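Sewing Should Be a Required Class Again

Every student who finishes middle school should be able to thread a needle, sew on a button, close a split seam and put up a hem. Most of them can't. I don't blame the students for this. The schools stopped teaching it, and parents who never learned it themselves are in no position to fill the gap.

In Hillcombe, where I live, the middle school dropped its sewing room when the building was remodeled. The room is now used for testing. Before that, every seventh grader spent part of the year there, boys and girls both, and came home with an apron or a drawstring bag. Some of the aprons were badly made. Mine was. I still learned how to make a knot that holds, how to keep my stitches the same length, and how to take out a row that had gone wrong without tearing the cloth.

The usual argument against bringing the class back is that clothes are cheap and time is short. A shirt costs less than the hour it takes to fix it, people say, so why bother? I think this gets the price of the shirt wrong. A cheap shirt that loses a button after two months and goes in the trash has to be bought again. A family with three children does this over and over, with shirts, backpacks, winter coats and school pants. I kept track one year of what I would have replaced if I did not know how to sew. I repaired 46 things. Most were small jobs: a pocket, a zipper pull, the fingertip of a glove. None of them took a whole evening.

It is also true that repair has become hard to buy. There used to be a tailor on our main street. The nearest one now is at Wolelora Cleaners, two towns over, and in September I was told it would be four weeks before they could look at a coat lining. I did the lining myself. Someone who can't sew would have waited or bought a new coat.

The second argument is that the school day is full. It is full, but what fills it was chosen by somebody and can be chosen again. I am not asking for a year. A class that met for nine weeks would cover hand sewing well and give a start on the machine. The high school in Sopacua has offered something close to this as an elective, and it has a waiting list. The trouble with an elective is that the students who sign up are mostly the ones who already have a sewing machine at home. The ones who would gain the most don't know to ask for it.

The cost is small compared with almost anything else a school buys. Hand sewing needs needles, thread, pins, scissors and scrap cloth. When I asked at Cistel Fabrics what they would charge for a basic kit, the answer came to some 50 dollars for a table of students, and the scissors would last for years. Machines are the larger expense. A class can share four of them if the hand work is going on at the same time, and that is how our old sewing room was run.

People who support the class sometimes oversell it. They say it teaches patience, confidence and care for the planet. Maybe it does, for some students. I would leave that off the list. A student who is bored by sewing will still be able to fix a torn sleeve afterward, and that is enough reason to teach it. We don't ask whether long division builds character.

I would make one broader claim, and it is about hands. A great deal of paid work depends on being able to join one thing to another neatly. Upholsterers do it, and so do sailmakers, shoe repairers, bookbinders, and people who fit carpets or make car seats. Surgeons do it. Most children who take a sewing class will go into none of these jobs. But a child who has never held a needle has no way to find out that the work suits them. We give every student a chance to find out whether they are good at running or at algebra. A few weeks with needle and thread would do the same for a set of skills that the rest of the school day hardly touches.

Anyone who has tried to close a straight cut evenly, in cloth or leather or anything else, knows that it looks easier than it is. The spacing drifts. One stitch is pulled tighter than the next and the edge puckers. You correct it by doing another row, and then another. There is no reading assignment that will take the place of this.

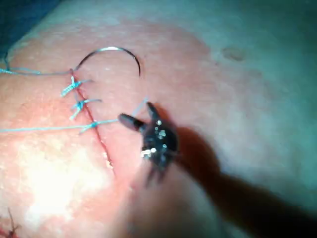
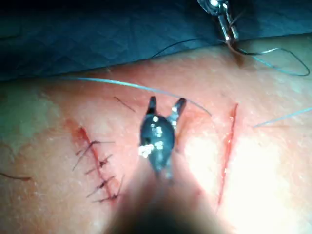
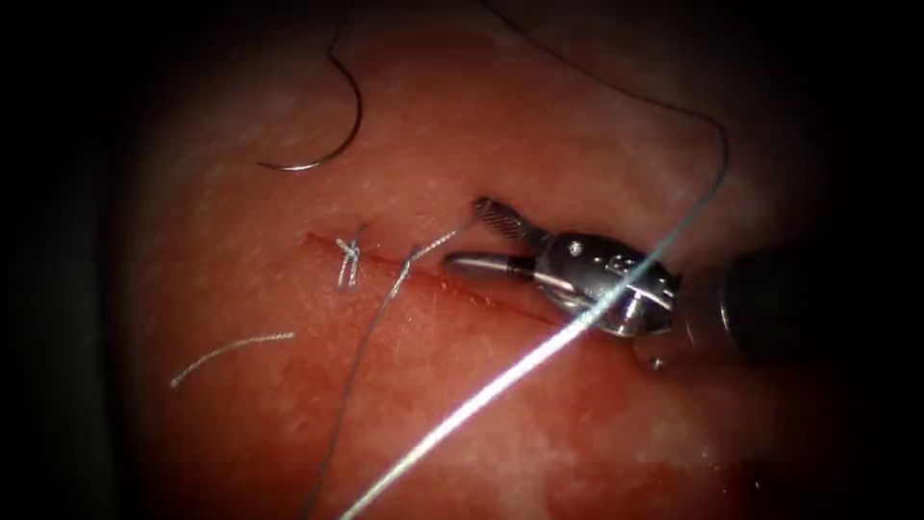
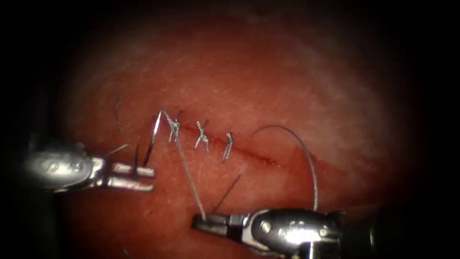 Incisions. The one in the last picture has been partly stitched.

Our school board takes up the course list every spring. I plan to ask that hand sewing be put back as a requirement in seventh grade, with machine sewing to follow if the money is there. If you have children in the district, I hope you will ask for the same thing. The testing room sits unused for most of the year, and the outlets for the machines are still in the wall.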